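Speaker notes: the Skivwood and Dewan alliance, and what boards may learn from it

Prepared for the spring members' session. Please keep to the order of the slides.

Slide 1. Title

Welcome members and thank the host institution. State that the talk concerns corporate alliances in which two manufacturers hold shares in one another but remain separate companies. Note that Fitel has no financial interest in either firm.

Slide 2. Background to the alliance

Skivwood makes shop fittings and display furniture. Dewan makes lighting for the same customers. The two companies agreed to exchange shares after a poor trading year at Skivwood, when its bank declined to extend further credit. Dewan supplied cash and received the larger holding. Skivwood received a smaller holding in Dewan, without votes.

Pause here. The matter of the votes returns on slide 5, and members should have it in mind.

Slide 3. The first years

Joint purchasing was the early success. The two firms bought steel, glass and packaging together, and closed 15 depots that served the same towns. A combined sales office was opened at Siden. Staff at both companies were told that no merger was planned, and the annual reports repeated this in almost the same words each year.

Mention that Skivwood employed 2074 people at the time of the agreement. Of these, 613 worked at the Siden plant, and their position later became the main point of dispute.

Slide 4. Where the difficulty began

By its fourth year Skivwood was earning more than Dewan. Its managers took the view that the debt had been repaid in full and that the voting terms should be revised. Dewan's board took the view that the terms had been freely agreed and should stand. Both positions were reasonable, and the speaker should present them evenly.

In March the Dewan board asked its advisers to prepare a paper on a full merger. The Skivwood board was not shown the paper. Its directors learned of it from a trade newsletter, and the regular meeting of the two chairs was postponed twice in the weeks that followed.

Slide 5. Voting rights and the shared director

Explain the chart slowly. One person sat on both boards and chaired the joint purchasing body. The agreement said nothing on how that director should act when the interests of the companies differed. Legal advice was sought by each side and reached different conclusions.

If asked whether the director acted improperly, reply that Fitel has reviewed published documents only and offers no opinion.

Slide 6. Effects on the business
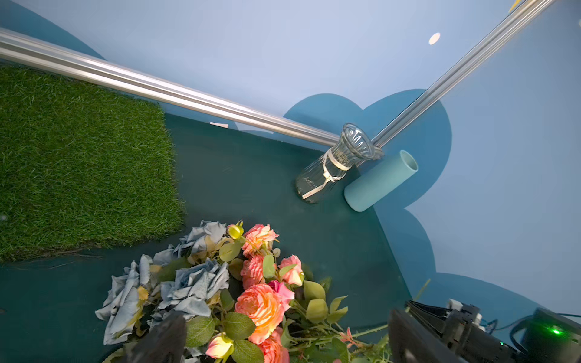
Joint product work slowed well before any public statement was made. Orders for new display ranges were held back while each company waited for the other to approve its share of the cost, and 200 suppliers were asked to accept revised delivery dates. Members who have not worked with display goods may find it useful to consider the items on this slide, a clear glass vase on its side, a mat of artificial grass and lengths of grooved aluminium rail, and to ask which partner should pay for each when the contract is silent. Move on once the point is made; the detail of cost sharing is covered in the handout.

Slide 7. Points for boards

Voting rights should be reviewed at fixed dates written into the agreement. A director who sits on both boards should leave the room when the alliance itself is discussed. Any study of a merger should be disclosed to the partner's chair before advisers are appointed.

Add that an exit clause is seldom welcome at the signing stage. The Skivwood agreement had none, and both companies have since paid for lengthy advice on that subject.

Slide 8. Questions

Allow time for questions from the floor. Questions on pensions at the Siden plant should be referred to the written briefing. Copies are at the registration desk, with the list of sources and the form for comments.

Fitel, corporate governance programme
Notes last revised May 26, 2019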